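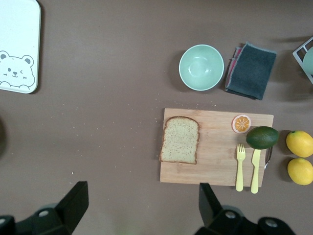
Progress report to the Handard Fund: "Woler" audio drama and tie-in novel

Dear Mr. Howells,

Since my last report the adaptation of the Woler novels has moved forward on both sides, the audio series and the book.

Scripts. Mali Gape has finished the scripts for episodes one to five. Episode six is in second draft. We decided to keep the first-person voice of the detective only in the opening minutes of each episode, as it was slowing down the dialogue. Abilio Echevarría, who wrote the original stories, has read all the pages and asked for changes in two places, both concerning the ferry chapter. These changes are made.

Novel. The tie-in book is set in Brostville, 2 years before the events of the first episode. Younes Hajji has delivered 59 pages of the planned manuscript. They are good pages, but the inspector's sister is not yet on them, and she must appear early for the ending to work. I have asked him for a new outline of the middle part before he continues.
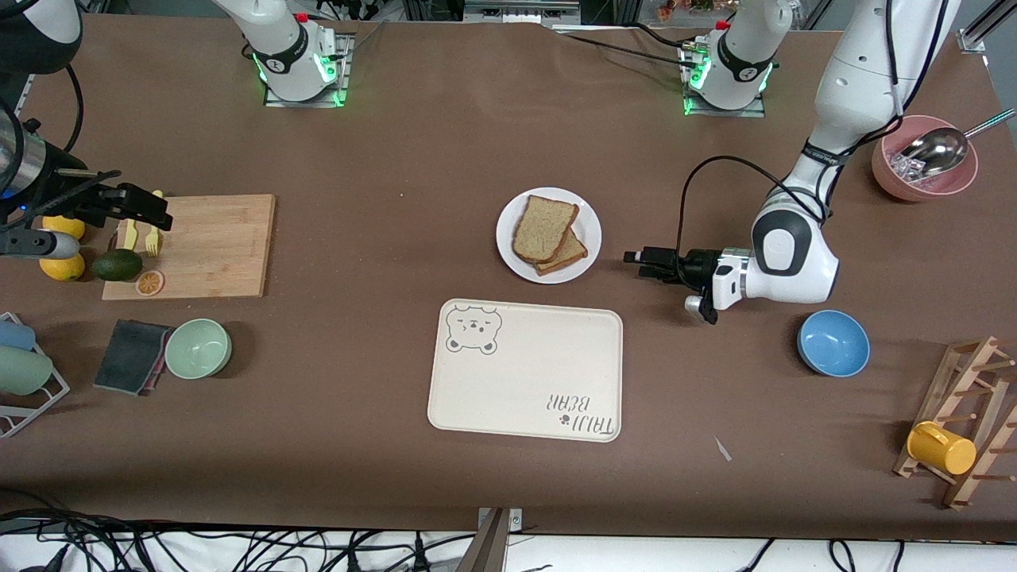
Yellow fork and bamboo cutting board, with a white plate on the same table.

Recording. Three episodes are recorded. The actor for the harbor master had to leave us, so his scenes will be done again in December, always on a Tuesday - the studio has no other free day.

Budget. We have spent 80 percent of the money for scripts and nothing yet from the money for printing. The repeated scenes will cost 900 dollars more than planned. I would like to take this sum from the travel line, if you agree.

Next steps are the final draft of episode six, the outline from Younes, and the cover text. I will send you the cover text as soon as Abilio has approved it.

With kind regards,
Emrys Meredith
Gape Audio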